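Zindholm Microfiber Towel, Royal Blue
Institutional Supply — Textiles and Laundry
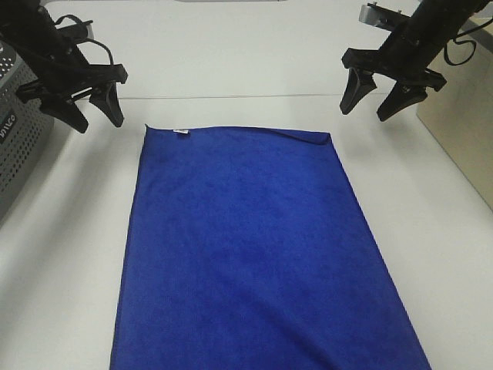 The Zindholm is the standard general-purpose towel in the Soltance textile range. It is supplied to schools, clinics, fitness centers and residential facilities for drying, wiping and light cleaning. The towel is rectangular, with a soft, slightly fuzzy surface on both faces, and is stocked in royal blue throughout the year.

Royal blue is the color assigned to general areas under the Soltance color plan. Customers who already use blue for another purpose may request gray or green when opening an account. Mixed-color cartons are not available.

Product details

Item: Zindholm microfiber towel
Color: Royal blue (gray and green to order)
Shape: Rectangular
Finish: Sewn edges, white care label set into the seam
Pack: 10 towels, folded and banded
Carton: 136 towels, loose packed, for laundry contractors only
Minimum first order: 7 packs

Packs and cartons carry separate order codes. Please quote the correct code, as a carton cannot be broken down into banded packs after dispatch.

Use

The towel may be used damp or dry. For glass, mirrors and polished metal, a damp towel should be followed by a second, dry one. It is not intended for use on hot surfaces or with solvents. Facilities that require a towel for kitchen work should refer to the Betik range, which is listed separately and is not interchangeable with this item.

Washing and drying

New towels should be washed once before they are put into service. Some color may be released in this first wash, and blue towels must be kept apart from white linen. After that they may be washed warm with a mild liquid detergent. Fabric softener and bleach are not to be used. Cotton items shed lint, which clings to microfiber, and the two should not share a load.

Tumble dry on low or hang to dry. Do not iron. Small creases left by folding or storage do not affect performance and will usually ease out in the next wash.

Folding and storage

Lay the towel flat with the long sides running away from you. Turn out any corner that has curled over, and smooth the surface from the middle toward the edges. Fold in half across the length, then in half again, and finish with a single fold to the side. The care label should be on the inside of the finished fold. Towels folded in this manner fit the Pilkington shelf bin and may be stacked without a divider.

Towels must be fully dry before they are shelved. Closed plastic bags are not recommended for long storage.

Ordering and delivery

Stock of up to 4000 towels is held at the main warehouse. Orders placed in December may be subject to a longer delivery time on account of the annual stock count. Unwashed packs may be returned with the band intact.

Account customers should direct orders to Carol Goodall, Institutional Sales. Questions on washing, color plans or contract laundry should be addressed to Ravinder Hiebert, Textile Services.

Page revised 24/09/2019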